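Padovness Lamb and Mutton Price Series: README

Version of November 21, 2018. Replaces the May release, which had the Drurncombe and Kiltmont columns swapped. Two people noticed.

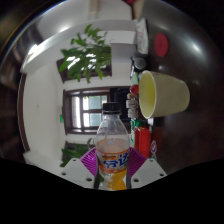 The files hold weekly sale prices for lambs and cull ewes at three marts: Drurncombe, Kiltmont and Mbeki Road. There are 298 weekly sheets, of which 278 made it into the main table. The other 20 are in a folder called "unreadable", and the name is fair.

What's in it

prices.csv: one row per mart, week and class of stock
marts.csv: mart names, sale days, old names
notes.txt: everything that wouldn't fit in a column

Units

Prices are per head. Kiltmont switched to pence per kilo for one spring and then switched back without announcing either. Those weeks are flagged K in the last column. Please don't average across them.

Known problems

"Good trade" in the remarks field was entered by the auctioneers, who have never recorded a bad one. Treat it as decoration.
Cull ewes and old rams share a code at Drurncombe.
A blank means no sale was held. A zero means somebody typed a zero.
One pen of store lambs is listed at 4,000 a head. We left it in, flagged X, as the sheet does say that.

Use

Free for any purpose, with credit to Padovness. It won't forecast next year's lamb price. We tried, and then we sold too early.

Send corrections with the mart, the week and a scan of the sheet.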